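Keeping White Bathroom Fixtures White

Hard water leaves a gray film on sinks and tubs long before it leaves anything you would call a stain. If you deal with the film every week, you rarely need a strong cleaner.

Start with the sink. Run warm water over the whole basin, put a few drops of dish soap on a soft cloth and wipe from the rim down to the drain. Do the overflow hole too. An old toothbrush gets inside the edge, where soap collects and starts to smell.
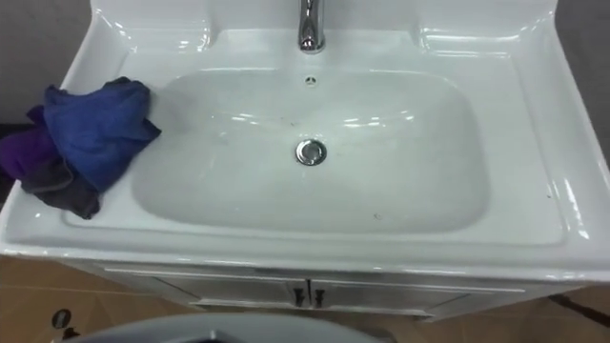
For crust at the base of the faucet, soak a strip of paper towel in white vinegar, wrap it around the metal and leave it for 20 minutes. Rinse well. Don't do this on brass or any colored finish, and keep vinegar off marble and other natural stone. Never use vinegar in the same cleaning session as bleach.

Scouring powder is a mistake on a glossy surface. It takes off the dirt, but the fine scratches it leaves hold more dirt the next time. We had a rental in Putberg with a tub that had been scoured for years, and it looked dull an hour after cleaning.

Tubs

Rinse the tub after the last bath of the day. Once a week, put in a little warm water and wash the sides with dish soap, working down from the waterline ring. For a ring that won't move, make a paste of baking soda and water, rub it on lightly and rinse after 5 minutes.
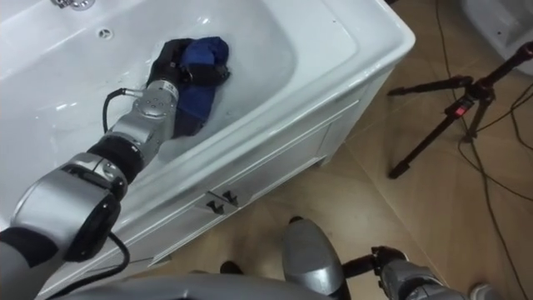
A little water in the bottom of the tub. The overflow drain is on the inner wall.

If the tub drains slowly, pull the stopper and clear the hair before you buy anything. A plastic drain strip costs less than a bottle of drain opener and can be used again.

Cloths

Keep one color for the sink and tub and another for the toilet. We have 4 in each color and wash them on hot every Thursday. Skip fabric softener, as it makes them smear.

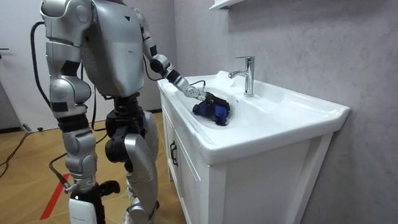

Can I use the same cloth on the faucet and the basin?
Wipe the faucet first while the cloth is clean, then the basin. Finish the faucet with a dry cloth so it doesn't spot.

Next page: Grout and Caulk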